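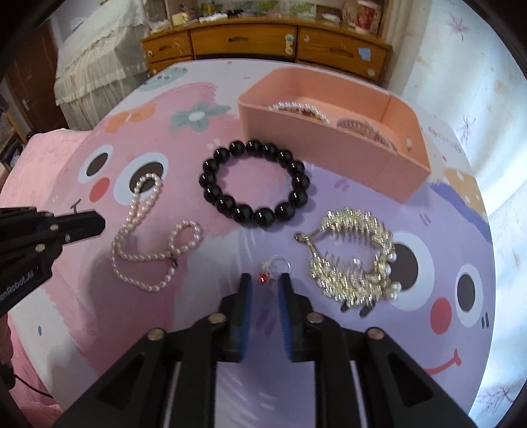
Dresside Folding Kneeler

Church Furnishings > Kneelers and Prayer Desks > Dresside Folding Kneeler

Search products, item numbers, parishes Go

The Dresside is a single-person folding kneeler made by Drinlow for churches, chapels, retreat houses and religious orders. It is suited to weddings, investitures, Eucharistic adoration and other occasions when fixed kneelers are absent or too few. The frame is solid beech. The kneeling pad and the armrest are covered in vinyl that may be wiped clean with a damp cloth.

12 shares | 2 comments

Construction

The two side panels are joined by a steel crossbar and fold inward on concealed hinges. A latch beneath the armrest holds the kneeler open and must be released by hand before folding. Rubber feet are fitted as standard and will not mark stone or sealed wood floors. Felt feet for polished marble are available at no added charge and should be requested when the order is placed.

A shelf below the armrest holds a missal or hymnal. The front panel is left plain so that a cross, coat of arms or parish name can be carved into it. Carving is done in the Drinlow workshop from artwork supplied by the customer, and a drawing is sent for approval before any work begins. Carved kneelers cannot be returned.

Finishes and Fabrics

Natural oil, medium oak stain and dark walnut stain are offered. Vinyl is available in burgundy, black, forest green and ivory. Customers who wish to match existing pews may send a wood sample of at least 2 inches on each side. Stain matching adds 39 dollars per kneeler.

Kandberg wool cloth may be ordered in place of vinyl for the armrest only. It is not recommended for the kneeling pad, where wear is heaviest.

Storage and Transport

The Vrettos storage cart holds folded kneelers upright and passes through a standard sacristy door. It is sold separately. Kneelers should be kept in a dry room, away from radiators - repeated heating and cooling will loosen the joints over time.

Orders and Delivery

Orders of 80 kneelers or more are made to a delivery schedule agreed with the customer. Smaller orders are shipped from stock in natural oil with burgundy vinyl; all other combinations are made to order. Tax-exempt institutions should include a copy of their certificate with the first order. A deposit is required on all carved work.

Replacement pads, latches and feet are kept in stock for every Dresside model, including the earlier version with the open shelf, which was withdrawn in March. Please give the number stamped under the armrest when ordering parts.

Questions about carving, heraldry or large orders may be addressed to Rhydian Bowen, Institutional Sales, Drinlow.

Prices and finishes revised July 2021.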